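Section 6. Flushing the Pulum Under-Sink Filter

Complete this procedure before first use and after each cartridge change.

1. Close the cold water valve.
2. Seat the new cartridge in the housing and turn it until it locks.
3. Open the valve slowly and check each joint for leaks.
4. Run cold water at full flow for 3 minutes.
5. Reset the counter on the Fukano display. It must read 1000.

Caution: Do not pass hot water through the cartridge. Heat damages the filter material and voids the warranty.

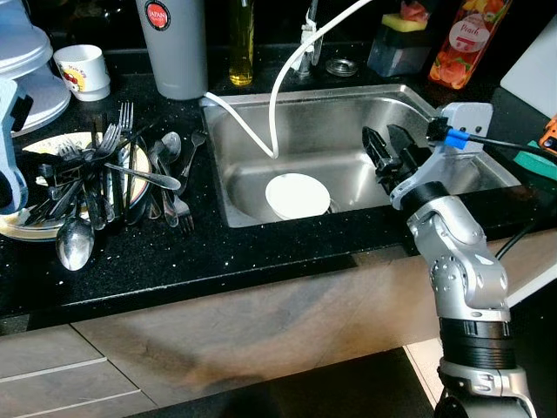
Jasińska asks whether the flushing time may be shortened when the cartridge is replaced early. It may not. The full time applies to every new cartridge, whatever the counter shows.

Note: Cloudy water during the first day of use is caused by trapped air and is harmless. If it continues, repeat steps 4 and 5. Replacement cartridges are ordered from Nandano under part number 594.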